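捨てられない空き瓶のこと、あるいはラベルを読むのをやめた話

急いで書く。締め切りまであと少ししかないし、頭の中にあるうちに出しておきたい。

ワインのラベルに文字が多すぎる。言いたいのはそれだけ。それだけなんだけど、説明しだすと長くなる。

先月、駅前の酒屋で棚の前に立っていた。友人の家に持っていく一本。予算は決まっていた。なのに選べない。裏ラベルを読む。標高、土壌、樽の種類、合う料理、作り手の祖父の話。隣の一本も読む。また祖父。その隣は祖母だった。気づいたら18分たっていて、店の人がこっちを見ていた。

結局、いちばん左のを買った。味は、おいしかった。祖父が誰だったかはもう思い出せない。

ラベルというのは、もともと中身を間違えないためのものだったはずだ。誰が作って、どこで採れて、何が入っているか。それがいつのまにか読み物になった。読み物になるのはいい。私も読み物で食べている人間だから。ただ、全部が読み物になると、どれも読めなくなる。

醤油もそう。味噌も。塩なんか、いま売り場に行くとひどい。海の名前、月の満ち欠け、釜の形。塩だよ。しょっぱければいい、とまでは言わないけれど、選ぶのに疲れて手ぶらで帰ったことがある。塩を買いに行って塩を買わずに帰る。夕飯は味の薄いスープになった。

この話をすると、だいたい二種類の反応がくる。ひとつは「情報が多いほうが消費者のためになる」というやつ。もうひとつは「嫌なら読まなければいい」。

ひとつめ。アレルギー表示や原材料の話なら、まったくその通りだと思う。あれは大きく、はっきり、全部書いてほしい。むしろ今は小さすぎる。老眼の入りはじめた目には本当につらい。祖父の物語が大きな字で、添加物が豆粒みたいな字。順番がおかしくないか。私が怒っているのはたぶんここだ。

ふたつめ。読まなければいい、は、できそうでできない。目の前に字があれば人は読む。シャンプーの裏も読む。風呂で何度同じ成分表を読んだことか。読まないでいるには、それなりの力がいる。疲れて帰ってきた夜の七時、スーパーの棚の前で、その力が残っている人がどれだけいるのか。

三年ほど前から Brodie Ellery という人の書くものを追いかけている。食品売り場について短い文章ばかり書いている人で、訳されたものはほとんどない。その人が、Savano という小さな店のことを書いていた。量り売りの店で、棚の札には名前と値段と産地しかない。聞きたければ店の人に聞く。聞かなければ何も言われない。Ellery はそこで初めて豆をゆっくり選べたと書いている。うらやましかった。豆をゆっくり選びたい。

情報を消せと言っているわけじゃない。聞けば出てくる場所に置いておいてほしい。引き出しの中でいい。全部を表に貼らなくても。

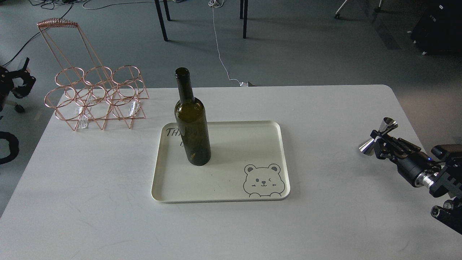 ラベルのない瓶。これだけで、ずいぶん静かだ。

うちでは空いた瓶のラベルをはがすようになった。ぬるま湯に浸けておくと、するっと取れるのと、絶対に取れないのがある。取れないほうの糊は何なんだろう、あれは。爪がやられる。重曹だの油だの色々試して、いまは取れないものは潔く資源ごみに出すことにしている。

はがした瓶には水を入れて食卓に置く。麦茶のときもある。一度、客が白ワインだと思って注いで、水で、変な顔をした。悪いことをした。でもそのあと「これ何の瓶?」という話になって、それがけっこう続いた。ラベルがあったら出なかった質問だと思う。読めば済むから。

これは小さいことのようで、私にはわりと大きい。書いてあると、聞かない。書いてないと、聞く。聞くと、相手がしゃべる。どこで買ったの、誰と飲んだの、高かったの。裏ラベルの祖父よりも、目の前の人の話のほうを私は覚えている。

もちろん反論はある。自分でも思いつく。

小さな作り手にとって、ラベルは唯一の宣伝の場所だ。広告は打てない。営業もいない。瓶の裏の数行が全部。これは重い。知り合いに Abugri という名前で果実酢を出している夫婦がいて、年に300本しか作らない。裏ラベルの文章は二人で80回は書き直したそうだ。そう聞いてしまうと、読まないなんて言えない。読んだ。いい文章だった。困る。

だから余計に思うのだけど、ああいう人たちの数行が埋もれてしまうのは、まわりがみんな同じ声でしゃべっているからだ。大きい会社が小さい作り手の口ぶりを真似る。手書き風の字、生成りの紙、「想い」「こだわり」「大地の恵み」。本当に二人で作っている酢と、工場で大量に作っている酢が、棚の上でそっくりな顔をしている。これでは見分けようがない。

「こだわり」は一度全部禁止にしてみてはどうか。半年でいい。その間、各社どう書くのか見てみたい。困ると思う。困った末に、案外いい言葉が出てくるかもしれないし、何も出てこないかもしれない。何も出てこないなら、空けておけばいい。白いところがあっても瓶は売れる。売れると思いたい。

少し脱線する。うちの台所にはもう字がかなり少ない。塩は陶器の壺、砂糖はガラス瓶、粉は缶。一度、片栗粉と小麦粉を間違えてひどいお好み焼きができた。家族に責められて、缶の底にだけ鉛筆で書くことになった。粉に関しては私の負けです。字は要る。要るところには要る。底にあればいい、というのが今のうちの落としどころ。

酒屋にはあのあとも行っている。裏は見ないことにした。店の人に「魚に合うので、いつもの値段くらいで」と言う。三十秒もかからない。はずれもある。先週のは酸っぱかった。酸っぱかったと言いに行ったら、店の人が「やっぱりそうですか」と笑って、次はこっちを、と奥から一本出してきた。やっぱりってなんだ。でもそういうやりとりがほしかったんだと思う、たぶん。

ここまで書いて読み返したら、言葉が多すぎるという文句をこんなに長々と言葉で書いていて、われながらどうかと思う。削ろうとしたけど時間がががない。このまま送ります。

五月のうちに、流しの下に溜まった瓶をなんとかするつもり。はがしてないのがまだだいぶある。糊の落とし方、いい方法をご存じの方は教えてくだい。油以外で。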